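**Progress report to the Undari Fund — table-wiping cell, Gralstead site**
Submitted by Mercedes Ccori, 2021-09-05

**Status.** The cell has been set up and is in daily use. The arm was bolted down and leveled in the first week of the period, and the wrist camera was calibrated against the tabletop after the textured finger pads were fitted.

**Maintenance.** The left finger began to close late during the second week. The fault was traced to a worn drive belt, which was replaced with a part supplied by Haruna. Two days of operation were lost. The gripper now opens and closes fully on command, and 100 test cycles were completed without a missed close.

Each cleaning run begins with the fingers open over the soiled table, before the cloth is picked up. Fine dark grit and dried-on marks are treated as separate tasks, as the grit can be swept while the marks need pressure.

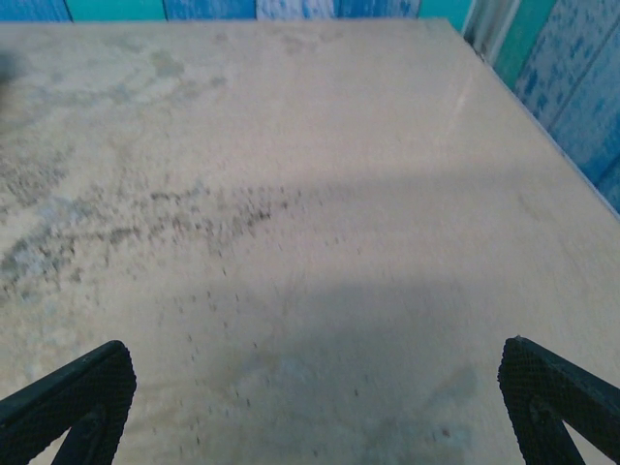 Pressure remains the main open item. The wrist force limit supplied with the arm is too low for stubborn marks, and raising it has twice caused the arm to stop in mid-stroke. Clarnden has agreed to review the controller settings with us, and we have asked for written limits before any further change is made.

**Budget.** Spending is within plan. The belt and 13 hours of technician time were charged to the repair line.

**Next period.** We will order two spare belts, add a belt check to the weekly service sheet, and repeat the camera calibration. The next report will be submitted in November.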